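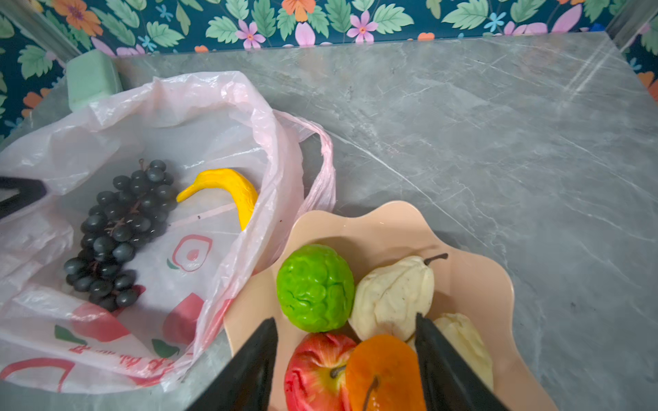

Unmont Play Kitchens
Progress report to the Konstantinidis Fund
November 2, 2023
Prepared by Paraskevi Karamanlidis

Dear Evdokia,

We have had a very good stretch since September, and I'm glad to be writing this one! The pretend-grocery sets you paid for are packed, sorted and mostly out the door, and the practice kitchen at Teritz is finally a room people want to spend time in.

Where we stand

The grant covers 1,000 pieces of play food. As of this morning 961 have been checked and entered, and the rest are on a back order that the supplier says is on its way. We have made up 84 sets so far out of the 100 we promised. The last 16 will be finished when the back order comes in, and I don't expect any trouble meeting the year-end date.

The fruit

Everyone's favorite part, mine included. We settled on artificial fruit of the kind people put out for display, and it looks so much better on the counter than the hollow toy food we used before. The dark grapes are a big hit (round, glossy, on a proper stem) and so are the bananas, which are a good loud yellow that children can find right away in a full bag. We went with the peach-colored bowls with the petal-shaped rim. They were the same price as the plain white ones, and five pieces of fruit sit in one nicely.

The shopping bags

You asked in your last letter whether we really needed bags. Yes, very much so! Unpacking the groceries has become the activity that gets the longest attention at Teritz, well ahead of the pretend cooking. Opening up a thin plastic bag, reaching past the handles, getting the grapes out in one bunch and finding them a place in the bowl is a lot of work for small hands, and they want to do it over and over. We use the pale pink see-through bags with fruit printed on them. Because the plastic is thin, an adult stays at the counter the whole time the bags are out, and they go back up on the high shelf afterward. That rule is printed on the card in every set.

I would like to try a cloth bag as well for the sets that go to families at home. Cikavard has offered to sew a few samples and I should have them before the next report.

The room

The new wallpaper is up and I love it. It's dark teal with big pale green leaves and pink and orange flowers, and it goes beautifully behind the gray marble counter. A couple of parents thought it might be too busy. So far the children haven't been distracted by it, though one girl does like to name the flowers before she starts putting the fruit away.

Still to do: a second step stool, and better light over the far end of the counter in the late afternoon.

Money

We are within budget on the fruit and the bowls. Wallpapering went a little over, and I covered the difference from the line for printing, which came in low. Receipts are in the folder I sent separately.

Next steps

Finish the remaining sets, test the cloth bags, and start collecting the comment cards from the first families. If you can get out to Teritz before the holidays, come on a morning when the groceries are being unpacked. I would love for you to see it.

With warm thanks,
Paraskevi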